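Manbridge Kitchen Counters: dish racks and clean surfaces
README, second version

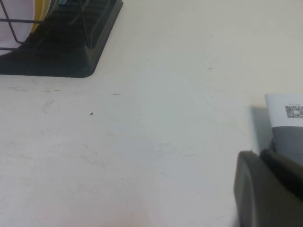

This collection is made for people who study how a kitchen counter looks after the dishes are done. It has 1,035 pictures from 7 kitchens. I started it because most sets I could find show the full sink, and I needed the moment when the plates stand in the rack and the counter is free for the next work.

What is included
Dish racks with their drip trays, plates, cups, bowls, and the counter next to them. Stoves and the inside of cabinets are not included.

Folders
erkham: kitchens with light counters
wanau: kitchens with dark or patterned counters
katsaros: one kitchen only, with two racks side by side

Labels
Every picture has one line in labels.csv. The columns are: kitchen, rack (yes/no), dishes (yes/no), counter color, marks. In "marks" we write scuff, streak, speck or smudge, and more than one word is allowed. Please read "speck" as any small dark point. We did not try to decide if it is a crumb or damage in the surface.

A plate is labeled also when only its rim can be seen between the wires. If the kind of object is not clear, the label is "dish_other". In the first version I used "cup" too often for such cases, and 77 lines were corrected in May.

Known problems
The color names are not very exact. Off-white and light gray are mixed in the wanau folder, and yellow includes mustard. Racks without a tray are rare, so please do not use this set to compare types of racks.

Use
Free for teaching and research. If you publish something, please mention the name of the collection and the version number.

Questions and corrections go to Mieke Van Rooij. Please send the file name and the line from labels.csv together, then I can find it faster.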